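The Drumby pattern block set, reviewed

Print this page | E-mail this to a friend

April 6, 2018

I have wanted to write about the Drumby blocks for ages, and now that ours have been through two children, one house move and a very wet August in a caravan, I think I've earned an opinion. I love them. I love them enough that I've been building with them after bedtime, on my own, with a cup of tea going cold on the floor beside me.

If you haven't come across them, Drumby make sets of plain shaped blocks with a shallow tray to build in and a booklet of patterns to copy or ignore. You can get them in a box of 100 or a box of 200. We began with the smaller one and it is plenty for one child. Two children will fight over the last long piece within ten minutes (ours did, loudly), so if you have two, save up a bit longer and get the bigger box.

The first thing that struck me was how well they fit. I grew up with a set from a jumble sale where no two pieces had come off the same saw, and half the fun was finding out which tower would lean. These sit flush. You can push a row of them together with the side of your hand and run a finger along the top without feeling a step anywhere. My youngest, who has no patience whatsoever, can get a wall up past her knees before it starts to wobble, and I put a lot of that down to the blocks being true.

They're also a lovely weight. Heavy enough to stay where you put them when somebody stamps past, light enough that one dropped on a bare foot gets a yelp and no more.

We did try a cheaper set first, the Movodent one, and it wasn't bad at all. The colours were cheerful and it came in a good strong tub. But the edges were so rounded that anything tall turned into a sliding heap, and the tray was too small for most of the patterns in its own booklet. I passed it on to my sister's playgroup, where it is having a very happy second life as pretend shopping.
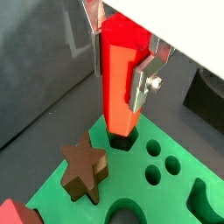 Shape is where I get properly excited, so bear with me. Most sets I've seen are cubes and bricks with a few triangles thrown in for roofs, and children get very good at making the same house over and over. Six-sided pieces change the whole game. Stand a tall red hexagonal block on its end, long and straight like that one, and you've got a flat face pointing in six directions, so the next piece can go off at an angle and you're building a star or a honeycomb before you've planned anything. My eldest spent an entire afternoon on what he called a bee hospital. He worked out by himself that the six-sided ones pack together with no gaps, which I'm fairly sure I was taught at school and had to be taught again.

The booklet is good, though I'd have liked more in the middle. The first few patterns are easy and the last few are fiendish, and there's a bit of a cliff between them. Pattern 5 is the one everybody gets stuck on in our house. The drawing shows it from directly overhead, so you can't tell what is standing up and what is lying down, and the only answer is to try it both ways. I've come to enjoy that one a lot. The children, less so.

Now for the grumbles, because there are a few. The lid of the box is rubbish. It's thin card, it split at two corners in the first month, and it now lives in the recycling while the blocks live in an old bread crock. For what the set costs I'd expect a lid that could take being sat on. The tray is fine but shows every scratch. And the paint has worn a little along the sharper edges of our most used pieces. I don't mind that myself (I think it makes them look loved) but if you're buying them as a smart present for a tidy household, you might.

Cleaning is easy. A damp cloth, then leave them out on a tea towel. Don't soak them. The leaflet says so and I ignored it once, with the jam-covered ones, and they came up slightly rough afterwards. A quick rub with very fine sandpaper put most of it right.

You can buy extra bags of single shapes, and I'd urge you to think about that before you jump to the second big box. A bag of the six-sided ones has given us far more new ideas than a general mixture would have done. I got ours from the toy shop on the Cisdale market square, where they keep an open tray on the counter for people to fiddle with while they queue. I've been late for the bus because of that tray. Ask for the article number if they don't have them out: 1291 was on our bag.

As for age, the box says three and up. I'd say three is right for stacking and knocking down, and the patterns come into their own once they're at school. There's no upper limit that I've found. My father-in-law came for Sunday lunch and had to be asked three times to move so we could lay the table.

Would I buy them again? In a heartbeat, and I'd get the bigger box straight away this time. They've had more use than anything else on the shelf, the railway included, and there was a lot of railway.

Comments

Pennyfarthing
So glad it isn't just us with pattern 5!! We decided the two outside pieces are lying down. Looks right from above, anyway.

greenwellies
Have you tried the Solís ones? Softer colours and a much better box, with a proper sliding lid. Not as many shapes though, and I found them a bit light. My son went back to his Drumbys after a week.

Mum of three, Cisdale
I know that counter tray very well. I went in for a birthday card and came out with two bags of triangles.

oldstairs
Can anyone say whether the extra bags match older sets? Ours is from before they changed the booklet and I don't want to end up with pieces that are a hair too big.

Pennyfarthing
@oldstairs ours did, and we've had the first box for years. The reds are a slightly different shade but the size is spot on.

Print this page | E-mail this to a friend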